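Workshop > Guides > Perception > Cluttered bins

Checking a grasp planner before you believe its scores

Reading time: 2 minutes

By Octavian Zamfir

Every grasp planner I've been handed came with a lovely success figure. Nijs gave me one too. I don't doubt somebody measured it, but I'd like to know on what. So before you wire a planner into your control loop, try this.

1. Record 40 short clips of a hand-held gripper working over a box of mixed household stuff. Don't tidy the box first.

2. Pull 500 stills from the clips and run the planner on each one with execution turned off. Ask for 22 candidates per still and save them all, even the silly ones.

3. Mask out the gripper. If you skip this, some planners will cheerfully propose grasping their own fingers, with high confidence.

4. Sort by score and look at the top picks by eye. Yes, it's slow. The Makex viewer helps a bit - though it hides rejected candidates by default, so switch that off.

5. Move the camera and run it again. A score that swings wildly between two views of the same box is telling you very little.

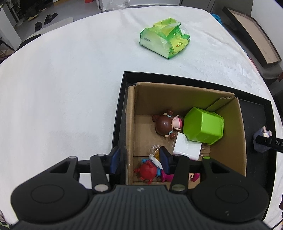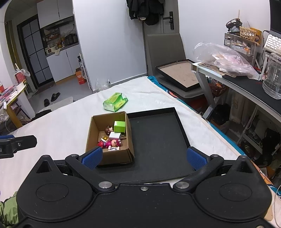

Ranking is where I'd expect trouble. Planners tend to like tall, flat-sided things and clean edges, and a cardboard wall has plenty of those. Log the distance from each candidate to the nearest wall, then check how many of the winners are really on the box. The folded-down flaps are worth their own label, as they give a depth camera one more edge to get excited about. I keep "wall" and "flap" as separate classes in the Skorosstead config and set max_candidates to 1000 for that pass only. If the top picks are still mostly cardboard after that, leave the motion planner alone and fix the segmentation.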